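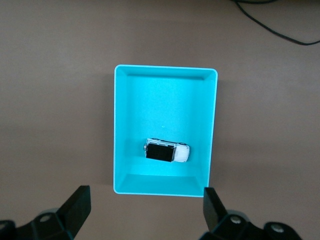
Why did we ask people to take their adrenal hormone tablets at 6 a.m.? Cortisol climbs before most of us are out of bed, and I wanted the first dose to sit as close to that climb as people could stand.

We signed up 197 adults with low cortisol at two clinics, Preltden and Nestitz, and 182 of them stayed to the end. I'd hoped for more from Nestitz, but July is a slow month there and people go away (fair enough!). Everyone kept a paper diary of dose times, naps and bad afternoons. The diaries came back in all sorts of shapes – one had clearly been through a washing machine – and we typed them up by hand using the Bellamy scoring sheet.
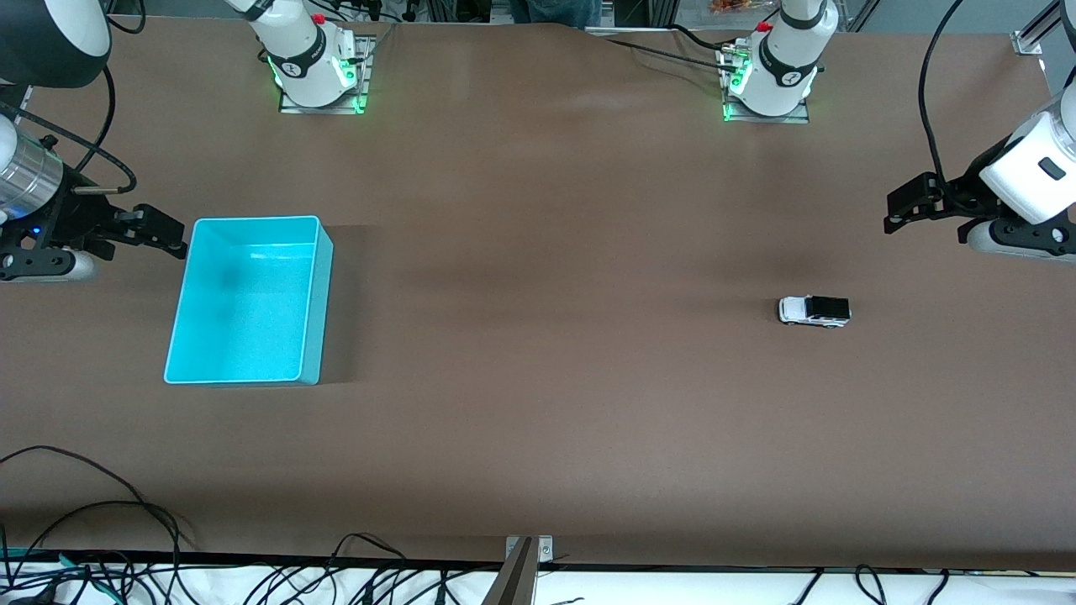
**Figure 1.**

Missed doses were the part I worried over most, as a skipped morning tablet can spoil a whole day's readings. We sorted every missed dose into one of two groups, "forgot" or "chose not to," and kept the groups as far apart as the cyan bin on the left and the little white pickup on the right in Figure 1. Forgetting won by a mile. Of the 182 people who finished, 106 missed at least one dose, and 40 of those did it on a travel day. The Drarnar reminder card seemed to help a bit, though we gave it out too late in the study for me to lean on it. I'd hand it out at the first visit next time, along with a spare diary.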